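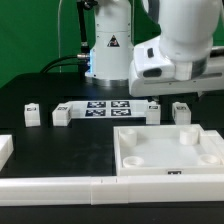
The order from Domby was for 69 coats, wool, knee length, horn buttons, delivery in June. The cutter read the sheet twice and pinned it to the board over the bench.

Pratalier had made coats on the same floor for two generations. The cloth came from Celta in bolts, each with a paper tag giving the weight and the dye lot. The weight on these tags was correct. The dye lot was not the same on all of them. Four bolts said 632 and the fifth said 700.

She unrolled a yard of each and laid them side by side under the north window. She turned them face down, then face up, then rotated one end for end so that the nap ran the other way. At noon there was no difference. At four there was a slight one, toward green, in the fifth bolt. She wrote the time next to the finding.

The rule in the shop was that a coat is cut from one bolt. Sleeves from one lot and a body from another will pass on the table and fail on the street. The rule did not say what to do when all the coats would hang on one rail in one store.

She called Celta. The man at Celta said 700 was the same recipe as 632, run in the larger vat. She asked if it had been run at the same temperature. He said he would find out. He did not call back that day or the next.

She marked out the first four bolts. The chalk lines went down on the wrong side of the cloth, back panels first, then fronts, then collars, with the under collars on the bias. She left a one-inch allowance at the side seams and an inch and a half at the hem. The pieces were bundled by size and tied with selvage.

The fifth bolt stayed on the rack. It held enough for the last 11 coats.

On the third day a letter came from Abdel Rahman, the shop that did the buttonholes. It wanted the fronts by the end of the week or the machine would go to other work. She read it standing up. Then she took down the fifth bolt, steamed a strip from the end of it, and steamed a strip of 632 the same way. She pinned both to the window frame and went home.

In the morning the strips had the same color. At four they did not.

She cut the 11 coats anyway, all in one size, the largest, and sewed a short green thread inside each left cuff where the lining would cover it. On the packing sheet she wrote that the largest size was from lot 700 and should be hung by itself. She signed under it. The clerk asked whether Domby would read a packing sheet.

She said the sheet went in the top carton. Then she swept the chalk off the bench and took the next order off the board, which was for trousers.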